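Canned food on the floor while I redo the pantry?
Pantry and Storage board — 3 replies

mutua_makori
Hi all, I finally took everything out of the pantry on Monday so I can wash down the shelves, and I've been setting the cans along the wall in the corner until the new liner gets here. The luncheon meat and the round pull-top cans came out first, and I do love a pull tab, so they're going back at the front!

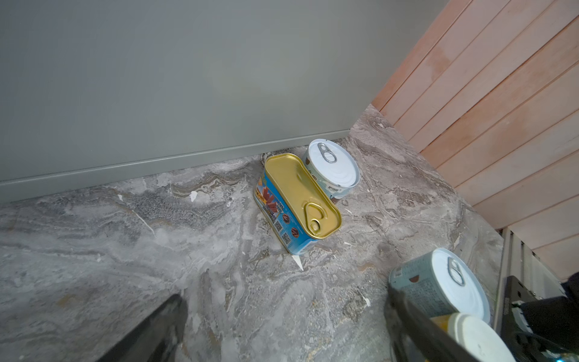
My question is whether stone is too cold or damp for them if this drags on, say, 20 days. My sister swears they'll rust along the seams.

kinyua_kitchen
Twenty days is nothing, friend. I kept mine on a basement floor for most of a winter and we ate every one. Sweep first, though, and then take your time.

Barketti763
I'd side with your sister, sorry. Stone sweats in May around here, and I lost 7 cans of peaches that way. Slide a flattened box under them — it costs nothing.

mutua_makori
Oh no, the peaches! Okay, cardboard goes down tonight, and I'll stand the meat tins together by date while I'm at it.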